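Boxes, boxes and a few more boxes – a little gallery from the Clarkden store

27 September 2025

It's all about the carton corner at Clarkden today. For anyone who's new to this page, I look after the packaging side for Tama, which mostly means I think about cardboard far more than is healthy. We keep used cartons, fold them flat or make them back up depending on what's needed, and send them off to people who'd otherwise be buying new ones. I love it, I really do, and I'll happily talk flaps and tape with anyone who stands still long enough.

On the floor with a long one

Ceiling fan cartons are my favourites at the moment. They're long and a bit awkward, and the easiest way to deal with the flaps is to get right down beside them. Knees on concrete though – bring a bit of old carpet or fold up some spare card, you'll thank me later.

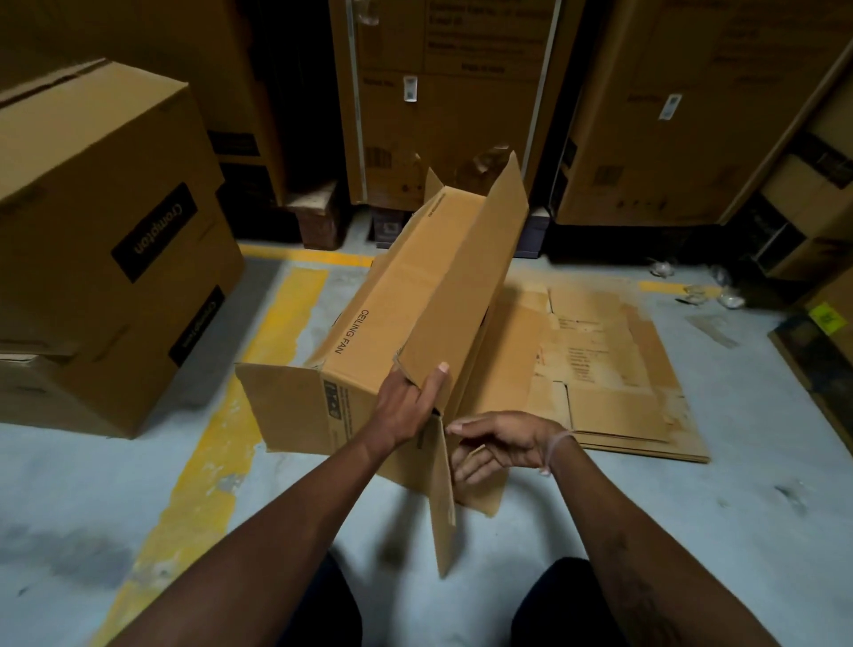 I always like to open all the flaps before I decide what a box is good for. If the creases are still firm it can go round again with something fairly heavy in it. If they've gone floppy I keep it for lampshades, cushions, that sort of thing (a friend of the shop swears by them for storing wrapping paper, and I can see why, they're just the right shape!). Anything too far gone gets flattened and goes on the pile. Our limit for the flat pile is 70 sheets, and after that it starts to slide about and I start to get cross.

The aisle

I know it looks like a lot of brown, but you do get to know the different makes. Crompton, boAt, whatever comes in that week, they all end up shoulder to shoulder. I used to try to keep the brands separate and gave up by my second September. Size is the only thing that matters when you're stacking.
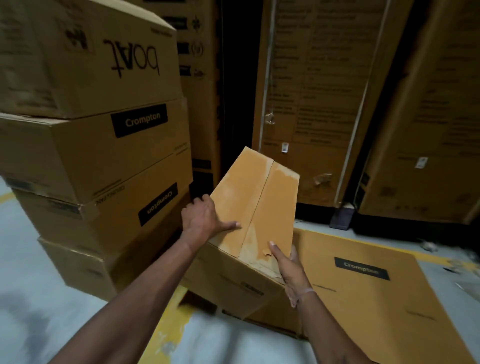 A good tilt tells you plenty. I tip each box up so I can get a look at the top and the seam, then turn it and check the bottom corners, which is where the trouble usually starts. Scuffs don't bother me in the least. A torn bit of surface where old tape has been pulled off is fine too, as long as it hasn't gone deep – I stick a patch of brown paper tape over it and carry on. Crushed corners are another matter and I'm a good deal fussier about those than I used to be, ever since a batch we sent to Bragança arrived looking very sorry for itself. Lesson learnt. Big stuff at the bottom, please, and never more than 6 high on a pallet.

Flaps up, flaps down

If you only pick up one habit from me, make it this one: press the long flap back with a flat hand, all the way, before you touch the short ones. Pulling at it by the edge is how you end up with a bent corner and a box that never quite shuts. I learnt that on the big order for Edum, 510 cartons, and my hands were like sandpaper by the end of it. 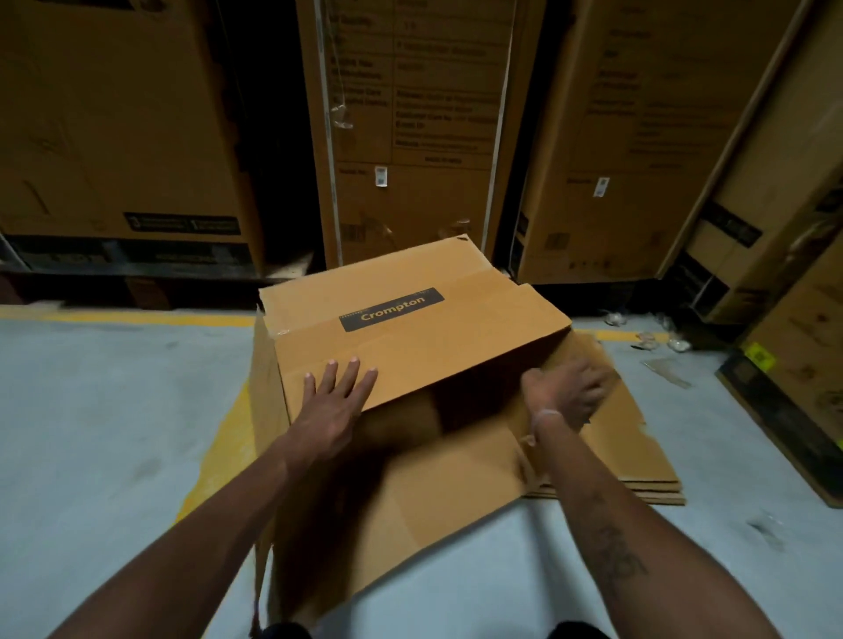
Then the short sides, one after the other, and a quick run of the thumb down each crease. It's oddly restful once you've found a rhythm. I tend to put the radio on and get through a whole row before I remember I've left a cup of tea somewhere, generally on top of a carton, generally stone cold.

Tape goes on last, and I've gone over to paper tape for nearly everything now. It costs a bit more and you need a damp sponge for the gummed sort, but the whole box can go in the recycling when it's finally had enough, tape and all. The plastic stuff I keep back for damp days.

I've got plenty of double-walled ones coming in next, so if you're after something sturdy for books or tools, drop me a line through the contact page and tell me the inside measurements you want. Inside, mind, and in centimetres!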